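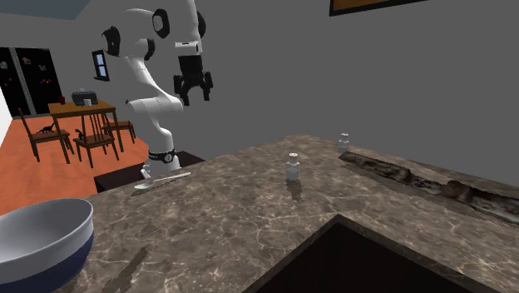 My niece has been refreshing the same web page since breakfast, and I've started doing it too, from my desk, when I should be working. She applied to Clondlow College for the nursing degree and she is on the waiting list. Her number is 448. We have no idea if that's good.

And that's my whole complaint, really. I don't mind that there's a waiting list. There were 1,135 applicants for the course this year (the college put that in its email, almost proudly) and of course they can't all get in. What I mind is being handed a number with nothing next to it. How far down did the list go last year? Did they get to 50? To 600? Somebody in that office knows, and it would take them one line on the page to say so!

I went through this myself, back when the list was a sheet of paper taped inside a glass door and you took the bus to go look at it. My friend Hsiu-ying Kuo and I went together. She was in, I wasn't, and we had a very quiet ride home. But last year's sheet was still hanging up right beside it, so I could see for myself how many had been called the second time around. I got in on the second list and I'd more or less guessed I would.

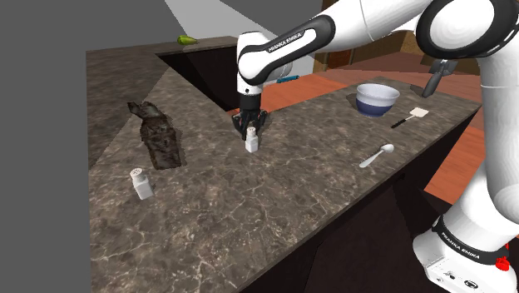
A Franka Emika arm over a marble countertop, gripper lowered around a salt shaker (computer rendering).

Now it all goes through a portal called Olus, and Olus tells you almost nothing. It says "pending." It said "pending" in the morning and it says "pending" now – and meanwhile Mornon, her second choice, wants a deposit in two weeks, no refunds. So you've got an eighteen-year-old trying to decide if she should give up money her mom doesn't really have to hold a seat she doesn't really want, and the one fact that would help her is sitting in a spreadsheet someplace.

I've heard the other side. Mabli Meredith, who used to work in admissions and still puts up with my phone calls, told me colleges are scared of publishing old cut-offs because parents treat them like a promise. One year it moves a lot, the next year it hardly moves, and then the phones melt. Fine, I get that. I'd probably be one of those parents. But people are guessing anyway, off rumors and group chats, and those are a lot worse than a real figure with a warning stuck on it.
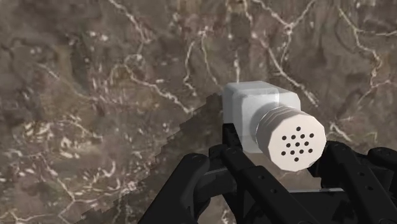
And the deposits should line up, too. If every college in the state can use the same portal, they can surely agree not to ask for money until the second list is out. I'd even take a smaller deposit, or one you get back if a waiting list spot comes through.

Anyway, my sister is leaning toward paying Mornon. My niece wants to hold out a few more days. I said I'd call Clondlow in the morning and ask how far the list went last year, and keep asking until somebody tells me.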